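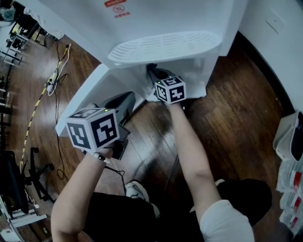
Unit 4: Looking after a floor-standing water dispenser

Handout for the Workplace Upkeep evening course
Tutor: Desta Hadgu

Welcome back! I have been looking forward to this unit since October, because it takes something we all walk past several times a day and gets us down on the floor to look at it properly. Bring shoes you can crouch in.

Know your parts

Drip tray. The slotted shelf that sticks out at the front. Many are white plastic and many are half-oval, and on most models they lift straight off. The slits let splashes through so that cups don't stand in a puddle.

Recess. The hollow under the tray. People forget it exists, and it is where I always look first. On some models there is a spout or valve fitting tucked up inside, dark and easy to miss from standing height.

Warning label. Usually high on the front and usually red. If it is in a language you don't read, get it translated before you go any further. Chinese labels are common on imported machines, and a colleague or the supplier can normally help.

Cabinet. The boxy lower body. Dust gathers along its foot, especially where it stands close to another appliance.

The weekly clean

1. Switch off at the wall and pull the plug. If the machine heats water, leave it for 90 minutes before you touch any fitting.

2. Lift off the tray, wash it in warm soapy water and run a soft brush along the slits. Go with the slits. Going across them just flicks grime up your sleeve (ask me how I know).

3. Crouch down and look up into the recess. Wipe the roof of it as well as the sides, and go gently near any fitting. Wipe round it, never twist it.

4. Dry everything with a clean cloth, including the floor. Glossy wooden floors are lovely to look at and horribly slippery with a few drops on them.

5. Put the tray back, plug in, and run 300 ml through each tap into a jug. Pour that away.

Draining down

Only do this if the manual for your machine says you may. Find out which fitting is the drain before you loosen anything, and have a shallow bowl ready – a bucket won't fit under most recesses. Our practice machine, the Ternix, gave us 2,000 ml last time, so we needed several bowls and a good deal of passing along!

Floor tape

Yellow-and-black striped tape marks an edge or an area to take care at. Check with the site manager what it stands for in your building, and keep bowls, cloths and trays clear of it while you work. If an end is lifting, report it the same day.

For next time

Pick a dispenser at work or at home and sketch its front, naming each part. Darren Dobson will be taking the first half of the class, on taps and washers, and he is brilliant on washers. Sketches to me by 29 November 2019, please.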